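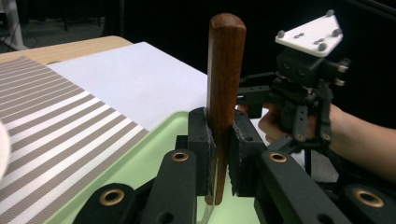 Timach

Table things, Nalurton kitchen. Dec 6, 2024

Quick page this one, the rest of the sorting is still on the floor behind me. Second part of the kitchen gallery. Cupboards were part one, this is what goes on the table: trays, mats, plates, the odd tool. Captions written fast, will fix later (said that in March as well).

Wooden handle, reddish brown, bit of a gloss to it, nice grain. Clear at the other end. Lives with the table things now and not in the drawer, where it kept jamming under the whisk and I had to get it out with a fork. Lovely thing to hold. Square sort of top with the corners softened off, sits well in the palm.

Care, as people ask: wipe the handle, don't soak it. Tiny bit of oil on the wood when it goes dull. Clear end gets a soft cloth only, no scourer. I ruined one like that years ago, went all cloudy and stayed cloudy. Dry it straight away and stand it up if you've got a jar tall enough. I haven't. Lazăr had one for 42 pounds and I'm not paying 42 pounds for a jar.

Green tray underneath, more on that further down.

Mat is the stripy one, taupe and white. Went back and forth on mats for ages. Plain ones show every drip, the very dark ones made the table look like a meeting room. Stripes hide quite a lot. They also show up straight away when you've laid the table crooked, so swings and roundabouts. Shake outside, not over the sink. Crumbs get into the weave and an old toothbrush is the only thing that shifts them.

What's in the table cupboard as of this week:

Trays, top shelf, on their edges like records
Mats flat, never rolled, the rolled ones never came right again
Plates in two piles, big and small, kitchen paper between the good ones
Napkins in the tin from Tarthorpe market
Candle ends (why)
Box of 100 paper straws, bought for one party, still 100 paper straws pretty much

Tins and jars have gone to the low cupboard. Much better for the back.

On the tray. Pale mint, rim all the way round, corners rounded so a cloth goes into them properly. I use it for everything, breakfast mostly, then it becomes the place where things wait to be put away. Rim matters more than you'd think. Had a flat one before this and lost a whole bowl of sugar off the edge of it between the kettle and the table, found grains under the cooker for weeks. The flat one is under a plant pot now, doing fine.

Colour was a gamble. Wanted something light for the winter as the kitchen only gets sun in the mornings and by three o'clock you want the lamp on. Tarthorpe had it in a sort of mustard too. Nearly. Glad I didnt.

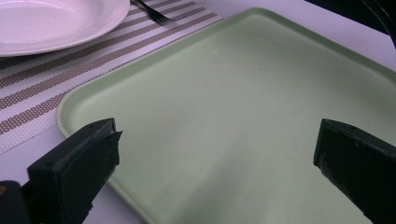 One reader wrote in after part one to say that a tray should never live on the table at all, it's for carrying, and once it's set down it should be unloaded and put away or the table just turns into a second worktop. Went on to say that they keep theirs on a hook by the door and have done for years, and that the table is clear by nine every morning.

Fair. Not going to happen in this house though. The tray stays out, a corner of it over the mat, plate next to it, and that's a laid table as far as I'm concerned. I do like the hook idea for the spare.

White plate, top left. Wide rim, shallow in the middle, so toast yes, anything with gravy you need to be careful. Bought as seconds. They go with every mat I own and that was the whole plan, one white plate and change the rest when I get bored. Pile of them in the cupboard, get used top to bottom and then the same top four get used again, so I've started putting the clean ones in at the bottom. Fiddly but they wear more evenly.

Green against the taupe is nicer than I expected. Had a blue cloth on before and it looked cold with the tray, everything looked cold really. The stripes warm it up a bit. If you're matching mats to a tray take the tray to the shop, I mean it, carry it in under your arm. Shop lights lie. I took back two lots before I got sensible.

Size, since somebody will ask: measure your shelf before you buy any tray. Shelf, not table. Mine had to go in on its edge and it only just clears the hinge.

Still to do: glasses, the big jug, the bread knife situation. And the linen, God help me. This gallery is on 176 visits already and I hadn't even finished the captions, so hello to whoever you are. Part one went over 1,000 which I put down entirely to the photo of the spice rack.

Next part is glasses and should be up once I've washed the ones from the top shelf, they've got that greasy dust on. Hot water and a drop of vinegar is what I've been using, if anyone has somthing better leave a note below. Same place for questions about the shelves. I've got the measurements written down on the back of an envelope and will type them up when I find the envelope.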